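The Craft Table Test

I went to the Drellstead open day in January because Frøydis Sjöberg told me I was being unfair. I had written that two-armed robots on tabletops were the new talking refrigerator, and she thought I should at least stand next to one before saying so again. Fine. I paid my nine dollars for parking and went.

There were 16 of us in the afternoon group, mostly parents and a few people who had clearly come to look for work. Aleksi Saarinen gave the talk. He is a good talker, and I mean that as a warning. In his opening he used the word "home" so many times that I began to wonder whose home he had in mind. Mine has a dog in it, and a table that gets cleared twice a year.

To be fair to Drellstead, the table they showed us was not cleared either. They had picked arts and crafts as their subject, with a glue gun, pink-handled scissors, a marker and other odds and ends lying about. I liked that. Most demonstrations I have been to give the machine one cube and one bowl and a great deal of applause. 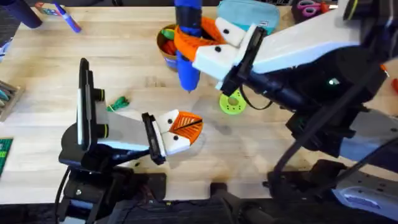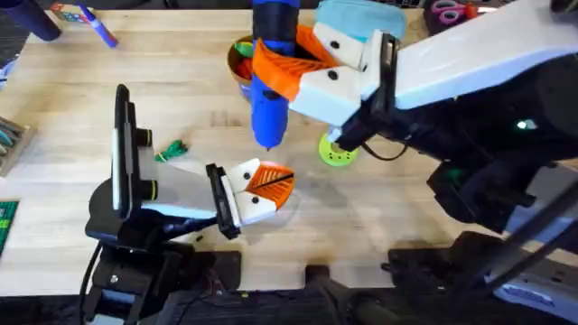 Two arms at the Drellstead craft table, with the orange ribbed pads that touch whatever they pick up.

Aleksi wanted us to admire the grip, and I did, a little. A glue gun is an awkward shape and a person who has never held one will fumble it. But holding a tool is the easy part to show a crowd. I asked who had set out the table, and he said Kwaku Nartey had, before we came in. I asked how often the arms had worked on a table laid out some other way. He said that was a great question - I have learned what that means - and moved on to the next slide.

Kwaku was more useful when I found him by the coffee. He told me they had practiced this for seven weeks, and that he moves things a few inches between runs. A few inches! My kids move things to another floor.

I don't think anybody there was lying to us. What bothers me is the distance between what was on the table and what was in the brochure, which has a smiling family on the front and promises "a second pair of hands for every household." Emmett Abernathy, who taught shop for 40 years and was standing beside me, read that line out loud and put the brochure back on the pile.

Frøydis called that evening to ask if I had changed my mind. I said I'd go back if they let me set the table.

Posted 01/03/2021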